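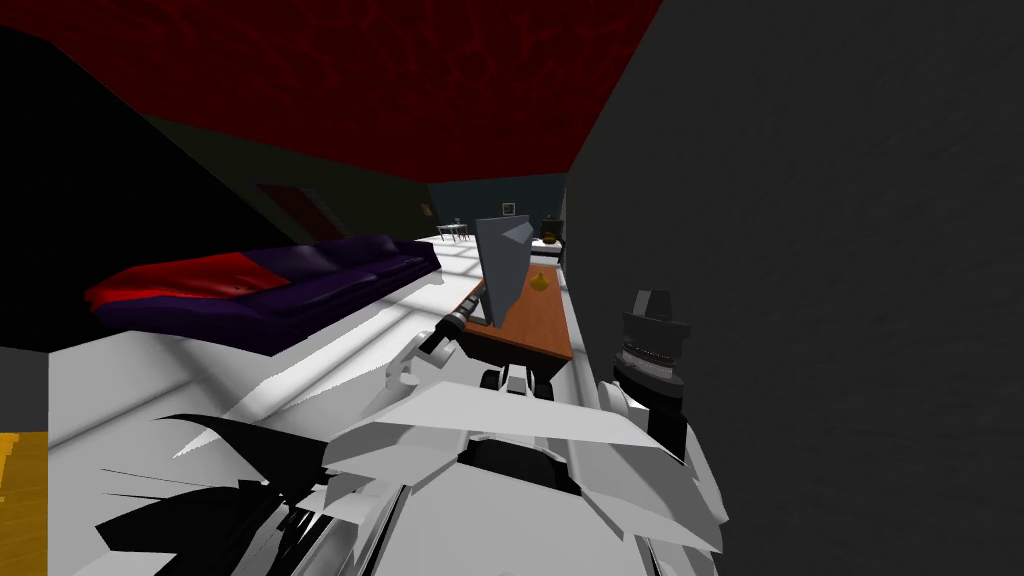

Bodora Releases Simulation-Based Training Method for Two-Armed Household Robots

FOR IMMEDIATE RELEASE
21 Jan 2021

The Bodora research institute today announced the results of a study on teaching two-armed robots to work in furnished homes. The method, named Clurka, trains a robot entirely in computer-rendered rooms before it is placed in a real one. In tests at the institute's Dizon laboratory, robots trained with Clurka completed 328 of 480 pick-up and put-away tasks on the first attempt. Robots trained with the institute's earlier method completed 212 of the same 480 tasks.

The study addresses a common difficulty in home robotics. A robot that performs well at a laboratory bench often does poorly in a living room, where walls stand close to its arms and low furniture leaves little space to reach. Practice in real homes is slow, and mistakes can damage both the robot and the furniture.

Clurka moves that practice into simulation. Each simulated room is furnished with ordinary items such as a sofa, a long coffee table, chairs and counters, and small objects are placed within the robot's reach. The robot views the room from its own position, with its arms and part of its body in view, and must plan each movement around them. Colors, surface patterns and lighting are changed widely from one room to the next, so that ceilings may be deep red and back walls dark teal. The research team found that this variety made the trained robot less dependent on the look of any single room.

The method also differs from earlier work in how it assigns the two arms. Previous systems at the institute selected one arm at the start of a task and kept to that choice until the end. Clurka reviews the choice throughout the task. When one arm is close to a wall, the system may hold it upright and reach toward the table with the other. The study reports that collisions with walls and furniture fell by nearly half under this approach.

Training was carried out on Ruter, the institute's in-house simulation software. The laboratory trials that followed used 19 room layouts, none of which had appeared during training. Each layout included a low table and at least one wall within arm's length of the robot. Tasks ranged from lifting a small object off a tabletop to moving a flat panel that had been stood on its edge.

Flat, upright items remained the most difficult. The robot often touched such items before its gripper had closed, causing them to tip. Objects resting on soft surfaces, including cushions, were also handled less reliably than those on hard tabletops. The study describes both as open problems and sets out the conditions under which most failures occurred.

The institute will make the simulated room layouts and the full list of test tasks available to university and nonprofit research groups free of charge. The Ruter software is not part of the release, but the layouts are supplied in a format that can be read by other simulation programs. Requests may be sent to the Dizon laboratory in writing and should include a short summary of the intended use.

A second phase of the study began in January. It will examine longer tasks in which both arms must handle the same object, and will add kitchens and hallways to the set of rooms. Results will be published when testing is complete.

About Bodora

Bodora is an independent research institute working on robot movement, simulation and safety in everyday settings. Its Dizon laboratory maintains full-size test rooms for trials of household robots.

Last updated: January 2021

Contact the Press Office | © 2021 Bodora. All rights reserved. | Back to top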